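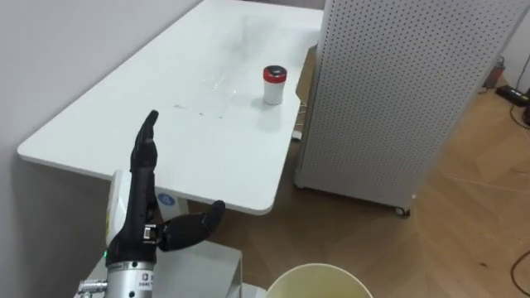

Moving the pre-grasp pose out of the planner

7 March entries on this blog tend to be about build systems. This one is about grasping, and mostly about where one particular set of joint values ought to live.

Some background for anyone who has not read the February post. Our stack has three layers. At the bottom is the arm driver, which takes joint targets and streams them at a fixed rate. Above it sits Clekov, our planner, which takes a goal pose and returns a timed path. On top is Zusito, the task layer, which decides that the goal is a jar and not the edge of the table. The hand has its own driver and its own clock, and for a long time it was treated as a passenger: the arm went somewhere, and then the hand did something.

That split works badly for a hand with fingers. A parallel gripper has one number, and you can leave it open for the whole approach. A hand with a thumb has a shape, and the shape decides how much room it needs. With the fingers together and the thumb straight out to the side, the hand is thin in one direction and wide in the other. Curl the fingers and both figures change. The planner has to know which shape it is moving or the collision check is checking something else.

What we had

Clekov carried a single collision model for the hand, a box drawn round every shape the hand could make. It was safe and it was wasteful. Paths that would have cleared a container lid with the fingers flat were thrown out on account of a thumb that was not there. Of 31 recorded goals on the white table, 7 came back with no path at all. I replayed them by hand with a tighter model and all of them could be reached.

The quick fix, made last year, was a table of named hand shapes inside the planner: flat, half, pinch, wide. Each had its own hull. The caller passed a name with the goal. This got us the missing paths and introduced a worse fault. Nothing tied the name to the state of the hand. If the hand driver was slow, or had dropped a command, Clekov would happily plan for flat while the fingers were still half closed. We found this in a log, by reading the finger encoders against the planner's requests. The two disagreed for 18 cycles at the start of one move.

What we have now

Named shapes have moved into a small library, called Shimada, that both the hand driver and the planner link against. It holds three things for each shape: the joint targets, the tolerance on each joint, and the hull. There is one file per hand. The planner no longer accepts a shape name on its own. It accepts a shape handle, and a handle can only be obtained from the hand driver after the encoders have been inside tolerance for a set time.

So the order of events for a pick is:

1. Zusito asks the hand for a shape.
2. The hand driver moves the fingers and waits for them to settle.
3. The hand driver returns a handle with a time stamp.
4. Zusito passes the handle and the goal to Clekov.
5. Clekov plans with the hull named in the handle, and refuses if the stamp is too old.
6. The arm driver keeps checking the handle during the move and stops if the fingers drift out of tolerance.

Step 6 caused the most argument. The arm driver did not know the hand existed before, and I was keen to keep it that way. In the end it subscribes to a single boolean, valid or not valid, and knows nothing else. The hand driver works out the boolean. If no message arrives within the timeout, the value is taken as not valid.

The cost is that the shape change and the approach no longer overlap. The hand finishes, then the arm starts. For our work this is fine. If it stops being fine, the answer is probably a handle that covers a transition, with a hull swept over both shapes and every step between them. The file format has a field for it, currently unused.

The flat shape

Flat is the shape I use for testing, as any error is easy to see. The four fingers are commanded to full extension and the thumb to its outer limit, so that it stands at about a right angle to the rest. The thumb turned out to need a looser tolerance than the fingers. With the same value on every joint the handle kept dropping out near the end of travel, and the arm stopped for no useful reason. I widened the thumb and padded its hull by the matching amount. The hull must always be padded by at least the tolerance, and the loader now rejects a file in which it is not.

Perception

The target in the current test set is a small jar with a red lid. The lid is found by colour and then fitted as a circle, which gives a position and a height but says nothing about rotation. The jar is round, so rotation does not matter, and Zusito is free to pick the approach angle that leaves the thumb the most room. It tries a fixed list of angles and takes the first that Clekov accepts.

Two notes on this. First, the raised hand can cover part of the table in the head view, so the detector masks out the projected hull, taken from the same Shimada file. A third use for the same data was a good argument for moving it. Second, the table is glossy and the ceiling lights put a pale haze on it. The depth there is poor. I fit the table plane from the outer parts only and ignore the middle, which has been steady enough.

Testing

Most of the testing was done without the arm. Plenard, our replay tool, takes a log and feeds it back through the planner with a new configuration. I generated 3,000 requests by moving the recorded goals by small random amounts and giving each a random hand shape, with some handles made stale on purpose. Every stale handle was refused. A handful of valid requests were refused as well, all of them down to a rounding error in the time stamp comparison. That was one line.

Still to do

The hulls are drawn by hand and should be generated from the mesh. The wrist is not part of the hand file, and its connector is modelled as part of the arm with a fixed margin that I do not much trust. Error messages from a refused handle give the joint index but not the joint name, so reading them means having the file open in another window.

The format change breaks old logs. There is a converter in the tools directory, and it needs the path to the hand file as its second argument.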